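22 Apr 2022

Equipment plan, second pass. Lev Vakulenko wants a number before the Kerkus call and I don't have one yet, so writing down where it stands.

What we have: 3 hand-held grippers in working order, one with a sticky left pivot. Spare finger pads, enough for now if we stop losing the little screws. Lodine order from December still only part delivered. Need to chase them AGAIN.

What we need, in order:

1. More hand-helds. Lev says 15 total. I say 5 more and see. Homes are the slow part, the tools mostly sit in the case between visits. Fifteen makes sense only if we have people to carry them, and we don't.

2. Pads. The knurled ones grip knit fine, also sheets. Not sure about satin, not tested. Want 300 pads so we stop rationing. Ask Fuller for a price break at that qty, their last quote was per single piece which is silly. Also ask if they can do all one color. Mixed is OK for us but the vision people keep asking if it matters. (Does it? somebody run it.)

3. Arm for the bench. Cáceres has a refurb one, good reach, no gripper included. Cheaper than new but shipping is on us and the warrenty is short. Lev leaning yes. I'm leaning wait. An arm we can't feed with data is a coat stand.

4. Cables. Boring but every second problem is a cable. Longer, softer, with a clip so they don't trail over the bedding. Put in small purchases, doesn't need sign-off.

5. Storage. Disks filling faster than planned. Separate note.

Not buying: second folding table. Clothes get folded on beds in real homes, so we do beds. A flat white table would make the numbers prettier and tell us nothing about a busy patterned blanket. Lev disagrees, wants one clean baseline. Fine, use the one in the back and call it done.

Argument for money on pads over arm, for the Kerkus call: cloth is where we're weak. Dark knit worst of all, edges are hard to find, ribbing looks like a fold and a fold looks like ribbing. Pad grip and opening width decide a lot before any software gets a say. Opening width matters more than I thought in December, when I wrote that the standard stroke was plenty. Strike that. Want Fuller to quote the wider arms too, even just one pair to try.

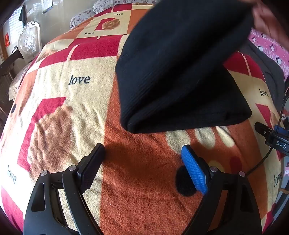
Bed work, black knit held up over the patchwork blanket, fingers open. One black pad, one blue.

Things to settle before the call:

- 5 or 15. If Lev insists on 15 I want it split in two orders, second one only after we see how the first lot wears.
- who pays return shipping if the Cáceres arm is a dud. Get it in writing.
- Lodine: refund or deliver. No third option.
- pivot screws, are they the same size across both batches? I assumed yes. Check, measure, write it on the box.

Budget sheet is on the shared drive, the tab called "real". Ignore the other tab, it has the old prices and I havent had time to kill it. Whoever edits, put initials in the last column please.

Sticky pivot: cleaned, no oil. If it sticks again swap the whole arm and log it under repairs, so we have a wear figure to show Kerkus.

Draft to Lev tonight, pads and hand-helds first, arm as an optional line.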